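4.2 Wall colour, shadow and the sense of a room

We turn now to the part of the study that surprised us most, the plain painted walls. When we planned the household survey at Prillumthorpe we thought of walls as the leftover surface, the bit between the shelves and the windows that residents had not yet got around to filling. The interviews changed our minds quickly. Residents had a great deal to say about their bare walls, and they said it with real affection. One retired participant kept a stretch of hallway empty for years so that she could watch the late light come down it on a Sunday. Another had moved a bookcase twice because it "ate the good wall".

Of the 3,079 free-text comments gathered through the Wivlow diary, a striking share dealt with white or near-white paint, and the vocabulary was wonderfully rich. People rarely wrote just "white". They wrote milky, chalky, lilacky, dishwater, cold, and (our favourite) "skim". Many noticed that a single coat of a single paint gave them several colours over the course of a day, and that the corners of a room were never quite the colour of the middle. This agrees with our own notes. A smooth white wall can take on a faint lavender-grey cast, brightest through its upper and central part and duller toward the corners, while its owner continues to think of it, quite reasonably, as white.

Shadow was the second great theme. We had coded for shadow as a nuisance, following the Wokance checklist used in the pilot, in which "dark patches" are grouped with scuffs and damp. Very few residents saw it that way. They enjoyed the soft-edged grey shapes thrown onto a blank wall by lamps, coat hooks, plants and people, and several had given the regular ones names. Figure 7 shows the kind of large, blurred shape that respondents liked to interpret, with a wide rounded head above a narrower stem.

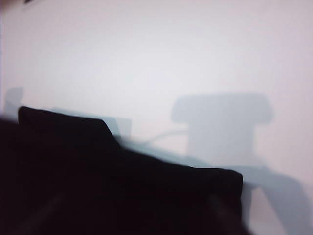
Figure 7. Soft shadow on a plain white wall, mushroom-like in outline, with a diagonal band below the stem running down toward the right.

What delighted us in the transcripts was how freely these readings shifted. Mushrooms, anvils, hammers and trees came up again and again, and members of one household would argue cheerfully over which was correct. Children tended to be loyal to their first answer. Adults revised theirs, sometimes in the middle of a sentence, and a few went back to the diary the next evening to change an entry. We have kept both versions wherever this happened – the revisions are some of the best material we have.

Edges mattered as well. Participants drew a firm line between crisp shadows, which they described as "busy" or "sharp on the eyes", and diffuse ones, which they described as restful. When we offered the Bravo comparison cards, a set of printed greys running from 0 to 100, most people matched diffuse shadows to a paler card than we had expected. We suspect the blurred boundary does much of the work here, and we would love to see it tested properly under controlled lighting.

The finding has a practical side for anyone planning a room. An empty wall is easy to treat as wasted space, and 2 of our pilot households had been advised to break theirs up with shelving. Both left the walls bare and reported being very happy with them. We return to the question of storage, and of where the displaced books ended up, in Section 5.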